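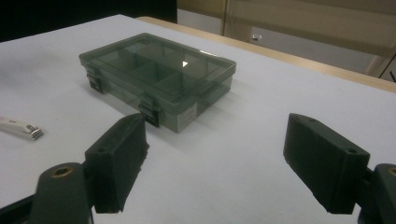

5 min read

Tikari Exhibit Register: Set-up Guide
Section 6. Importing old seizure records
Maintained by Yaowalak Sombatkul. Last revised 14 January 2022.

You should have finished Section 5 by now, so the register is installed, the user accounts exist and at least one person can log in without ringing me. If the login screen still shows a grey padlock, go back. Importing with the padlock showing appears to work, and you will spend the next day finding out what "appears" means.

This section covers moving your existing seizure records, usually a spreadsheet with a name like FINAL_new_USE THIS ONE, into Tikari. It covers records only. Moving the exhibits themselves between stores is in Section 9.

Before you start

Make a copy of the spreadsheet and put it somewhere you won't edit it. Work on the other copy.

You will also need:
- a supervisor account
- the list of store codes from Section 4
- the Dendance label printer, switched on and with labels in it

Caution: Do not import while officers are booking in new exhibits. Tikari gives out reference numbers in the order things arrive, and it has no manners about queues. Your imported cannabis from years ago and this morning's stolen bicycle will end up with neighbouring numbers, and a defence solicitor will one day ask you why.

Preparing the spreadsheet

1. Delete any blank rows. Delete the row of dashes somebody put in to separate the years.

2. Check that every record has an entry in the columns Case number, Date seized, Item type, Quantity and Seizing officer. Officers who have left can stay under their old collar numbers.

3. Split mixed quantities. Tikari wants either a count or a weight in the Quantity column. It will not accept "3 plants and a bag", "loads", or "see notes". Plants are counted. Dried material is weighed, in grams.

4. Change all dates to day, month, year. A spreadsheet that has passed through several people's computers will usually contain at least two opinions on this.

5. Remove colours. If red cells meant something, add a column saying what. If no one can remember what red meant, ask the person who has been there longest, then remove the colours.

Note: Seedlings and cuttings have their own item type. Don't count them as plants. The yearly seizure return uses the plant figure, and a tray of cuttings entered as plants can turn a quiet year into a crime wave.

Running the import

6. Log in as a supervisor and open Admin > Records > Import.

7. Choose your file. Leave "Match columns automatically" ticked, then check what it has matched. It is fond of putting the officer in the Item type column.

8. Pick a store code. Everything in the file goes to that one store, so split the file first if you have more than one.

9. Press Test run. Nothing is saved at this stage, whatever the progress bar implies.

10. Read the test report. Lines marked "query" will import but need looking at. Lines marked "refused" will not.

11. Fix the refused lines in the spreadsheet, save it and run the test again. Repeat until you are happy or it is time to go home.

12. Press Import and leave the window open. The Eto backup starts by itself afterwards and shows a green tick when done.

What a normal result looks like

At Rattanakul, the first site to try this, the file held 2371 records and the first test run refused 293 of them. Most of those were dates. A good number were duplicates, entered once by the officer and once by the store clerk, who did not trust the officer. If your first run refuses nothing at all, check that you chose the right file.

Caution: Don't delete a refused record to make the total tidy. If a case is closed and the exhibit has been destroyed, the record still has to come across, with the status set to Destroyed and the date of the destruction order filled in. If you can't find the order, use the status Under query and tell your supervisor the same day.

Printing labels

13. Open Labels > Imported records and select the ones whose exhibits are still in store.

14. Print a single label first. The Dendance remembers the last size it was given, including by whoever used it for the staff fridge.

15. Stick the new label beside the old one. Never over it.

Undoing an import

A supervisor can reverse an import from Admin > Records > History until the first label is printed. After that the button goes grey and you will need the correction form in Appendix B, which is six pages long and asks for your reasons twice.

Next: Section 7, Recording destruction orders.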